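August, evening

Up at six and in the workroom before it got warm. The plan was to finish the wall today, and I got most of the way there.

First thing was the delivery from Kandau, which came at 8:30. Two boxes, one of them badly taped. The screws were in there, along with the washers and the end caps I ordered twice by mistake. I put the extra end caps in the drawer under the window with the other things I keep meaning to send back. The invoice came to 315, which matches what I wrote down when I called. Paid it before lunch so it would be off the desk.

Spent an hour clearing the long bench. Most of what was on it had no business there. Old sandpaper, two dried-out glue sticks, a jar of pencils, half a catalog from Doležal with pages torn out. I kept the pages on drawer slides and threw away the rest. The pencils went in a cup. Found the small square I was missing in June. It was under the catalog.

Nuno Antunes stopped in at ten to return the level. He stayed for coffee and we talked about the holders. He thinks I should give every tool its own slot and write the name on it. I don't want labels. I know what a ruler looks like. He said that's fine until somebody else comes in to help, and he may be right, so I'll leave the fronts clear for now and decide later. He took one of the Treveo bags home with him to try on his own shelves. I told him to keep it.

After he left I wiped down the board. There was a film on it from the sanding last week and it took two passes with a damp cloth. The rounded corners at the top collect dust in a way I didn't expect. I went over the rail too, then the ribs of the metal panel, and that was slow work. You have to run the cloth down each groove. I got through the lower part and did the rest with a brush. My shoulder is sore tonight.

Lunch was leftover rice and an egg. Ate it standing up.

In the afternoon I tried different things in the slots. The scissors are too wide at the handles and tip forward. The thick markers drop straight through. The long ruler is the best fit so far. It goes in the second holder from the left and hangs down below it, and I can read the marks without taking it out. I had it in a drawer for years and always had to move three other things to get at it. If it stays there through the week I'll call that one settled.

The light is strong on that side and the metal throws it back. By three I was squinting. I moved my stool over toward the left and that helped some. I thought about a paper shade but didn't make one.

Called Pollilell about the second order. They have 1,000 of the short screws in stock and will not sell fewer than 900 at the price I was quoted, which is silly for one room. I said I would think about it. I only need 20 more. I'll ask at the hardware store in town first, and if they don't have the right thread I'll ask Nuno if he wants to split a box.

Swept at five. The broom head is loose again. Took out two bags of trash and one of cardboard. Left the fan running and the door open for a while to air the place out, then closed up and came in to make supper. Soup and the last of the bread.
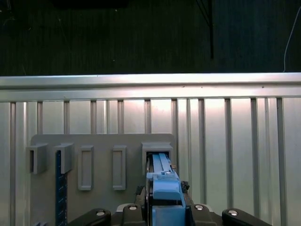 To do tomorrow

Hardware store, short screws, bring one along to match the thread.
Tighten the broom head.
Find something narrow enough for the first holder. Maybe the thin file.
Box up the extra end caps and write to Kandau about the return.
Bread, eggs, dish soap.
Call Nuno after supper.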